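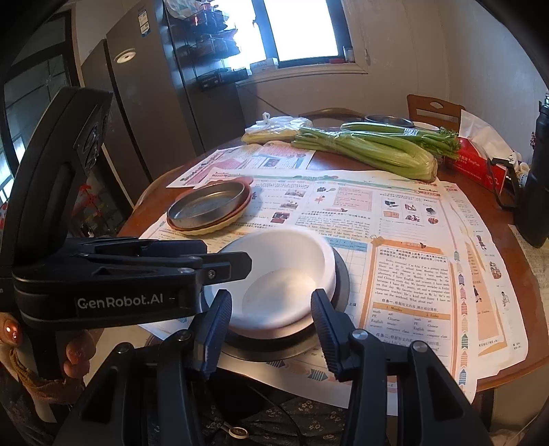
Rirley Elementary Family Reading Project
Progress report to the Bosine Fund
25 February 2019

Hello again from Rirley! I can't believe I'm already writing the midyear report (wasn't I filling in the application five minutes ago?), but the calendar says it's due, so let me catch you up on where your grant has gone and what we've been doing with it.

When I last wrote, in December, we had just finished cataloging the take-home library and hadn't sent a single bag out the door. That has changed. The bags started going home the second week after winter break, and as of this morning we have logged 1,586 checkouts. I went back through the log to make sure that number wasn't counting returns as well, and it isn't. Those are all books leaving the building with a child.

Grades and families

The plan was to start with kindergarten and first grade and bring in second grade in the spring. Second grade got wind of it and their teachers asked to come in early, so we let them, and I'm glad we did. We have 65 families signed up for the full program, meaning the weekly bag plus the evening sessions. Plenty of other kids borrow books without the family part, and I'm happy to have them. I'd only say that when you look at the checkout number, please remember it covers both groups. I should have set up the log to keep them apart from day one and I didn't. It does now.

The bags themselves have held up fine except for the zippers. We've had a few split at the corner and I've been sewing them at my kitchen table in the evenings. If we do this again next year I would like to spend a little more per bag and get the kind with a flap.

Family evenings

We've held five evenings in the library so far. The first was pretty thin, I'll admit, and I think the start time was to blame – we had it at 5:30, and a lot of parents are still in the car at 5:30. Moving it to 6:15 and putting out sandwiches made a huge difference. The fourth one was so full we had to open the folding wall into the art room and drag chairs in, and the kindergartners thought that was the best part of the night.

The format has settled down too. We do a read-aloud all together, then the kids go off to a craft while the grown-ups talk with one of the reading teachers about what to do when a child gets stuck on a word, or wants the same truck book for the ninth night running (answer: read the truck book). Parents have told us they want more of the small-group talk and less of me at the front with slides. Fair enough! I've cut the slides.

We offer Spanish interpretation every time. We had a request for Vietnamese as well and I was only able to arrange it for two of the evenings. I'm working with the district office on that and hope to have it for every session from now on.

Reading progress

I know this is the part you most want to hear about and it's the part where I have the least to give you. The winter reading check was given in the middle of January, when the bags had barely started moving, so I don't think it says anything fair about the project either way. The next one is in May. I'll send you the results for the family group next to the results for the grade as a whole, whatever they look like.

What I can pass on is what teachers tell me in the hallway. One first grade teacher says her kids now argue over whose turn it is to pick first from the cart. A second grade teacher has noticed more children choosing books during free time in the morning. I know that isn't data, but I wanted you to have it.

Software and the Kong question

You'll remember that we budgeted for Prodilora to track the checkouts. It has been good overall. The scanning is quick and the fifth graders who help at the desk learned it in one lunch period, which is faster than I did. The overdue notices were a headache, though. For a while it was sending families a reminder the day after a bag went home, and I got some understandably puzzled phone calls. That setting is fixed.

The other item was the Kong reading tablets. We had set money aside for a small set and I'd like your okay to drop them. The teachers don't feel they need them, the charging cart would have to live in a closet with no outlet, and the one thing families keep asking for is more books, especially nonfiction and especially animals. If you agree, I'd move that whole line over to books and the extra interpretation. The total stays the same. I've put the revised budget page in with this report so you can see it side by side.

What's late

The parent handbook is late. The text is written and one of our teachers has gone over it, but the translation isn't back yet and I don't want to send out the English version by itself. I expect to have it in backpacks by the end of March.

I also haven't done the mid-year family survey. It's drafted, it's short, and it will go out in the bags next week.

Coming up

Next evening session is a poetry night, with the third graders reading some of their own work to the little ones. After spring break we'll start sign-ups for summer bags, and I need to sort out with the front office where families can swap books while the building is closed. The public library has offered us a shelf by their front door, and I'm going over to look at it soon.

If anyone from the Fund would like to come to an evening, please do. No need to arrange anything, just tell the front desk you're here for the library. Let me know about the Kong money when you've had a chance to talk it over – I'd like to get the book order in before spring break if I can.

With thanks,
Family Reading Coordinator
Rirley Elementary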